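The Jar

1. Evening

Canan Karakaya came to Grustholm in February with one suitcase and a jar of her mother's plum jam. The jam was finished in ten days. The jar she washed and kept, and later she took it to work, where she put it on the table.

Her work was to close things. Boxes, bottles, tins, and now the jar. She held one black gripper in each hand and moved as slowly as she could bear, and the company, Henalska, wanted the machine to learn from this how a kitchen is tidied. In the other room stood the machine itself. They called it Omito. It could wipe a counter quite well and it could carry a towel. With lids it was bad.

"How many today?" asked Deák from the door. He already had his coat on.

"I am at 419."

"And Omito?"

"Omito closed 2."

He laughed, but in a friendly way. He had promised the investors a machine that would empty a dishwasher and put away the breakfast, and he slept badly.

When he was gone she looked at the jar again. At home her hands did this while she talked on the phone. Here she had to think about it. Where does the lid begin to catch? How do you know it is crooked, when you cannot feel the edge? She had no word for it in Turkish and none in English.
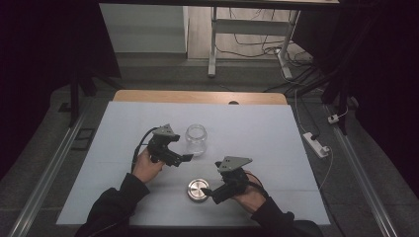
2. Night

She stayed until nine. Before she went, she carried the jar and the lid to the other room, laid them in front of Omito and pressed the green button.

The arm came down. It took the lid, turned it a little, and stopped for so long that she thought it had failed. Then it set the lid on the glass, crooked, and lifted it off again. She had not expected this. She did the same thing herself, every time, a small lift before the second try, and she had always been ashamed of it because it was wasted time.

The second try was crooked too. The lid slid off and rolled under the shelf.

Canan went down on her knees to look for it.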